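Liliana Sartori has 5 tabs open on plastic pipe and isn't sorry about any of them. She has spent most of the winter at Flundwood, the shared workshop, teaching two arms to put together the frame she calls the Rukska.

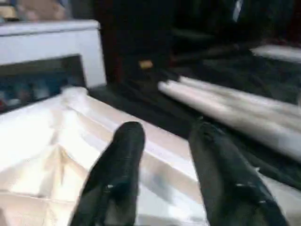 The fingers took her longest, and she'll gladly tell you so over coffee (bring your own mug). She made 89 pairs before she liked one. The dark pair has tiny silver screws set in its face, and she tightens them every Saturday whether they need it or not. 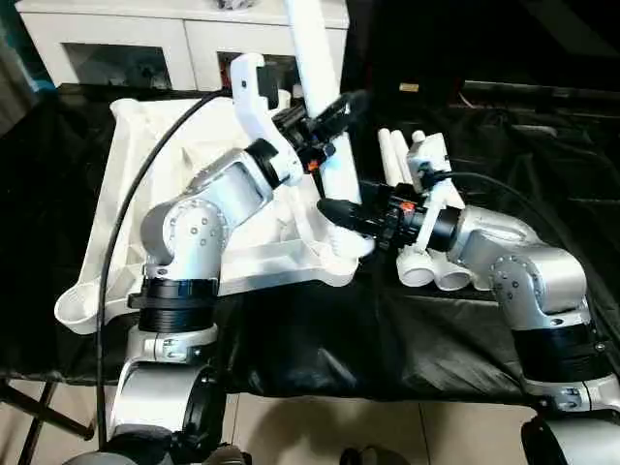 Two arms, one long white pipe and a tray at Flundwood.

The arms cost her $1,295 secondhand, and the rest has run up to $800, mostly in cable and coffee. Her neighbor at the next bench thinks she should have bought a kit,

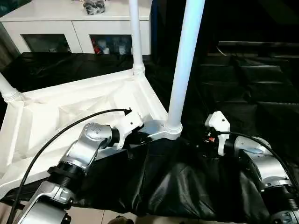
but then she'd have missed the fun of it, she says, and she does love a long evening with the radio on. By March she hopes to start on a taller one.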